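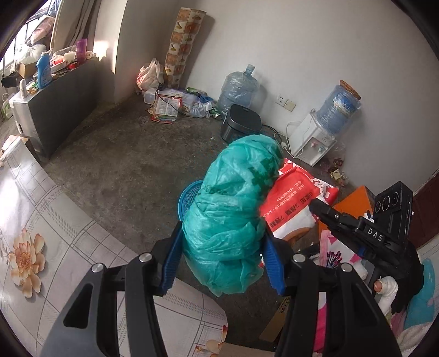
Teal plastic bag, knotted, with green print.

Ekgate Cricket Ground: pre-match inspection, June
Start 8:15, finish before the teams arrive.

Boundary rope: OK. Pegs reset at the Bouvier end.
Sight screens: one wheel stiff on the north screen. Moves, needs grease.
Pitch covers: 4 checked, one torn at the corner eyelet. Patch before next use.
Stumps and bails: OK, spare set in umpires' room.
Practice nets: FAIL. Hole in lane 2 at head height. Lane closed, Kultex asked to quote for a new panel.
Roller: OK. Fuel low.
Stand seating: 98 seats checked, 11 loose bolts tightened. Row F still has a sharp edge, taped for now.
Scoreboard (Prorismont): OK after restart. Cable cover lifting near the steps, trip risk.
First aid box: ice packs short, reorder.

Recheck nets and cable cover at 1400.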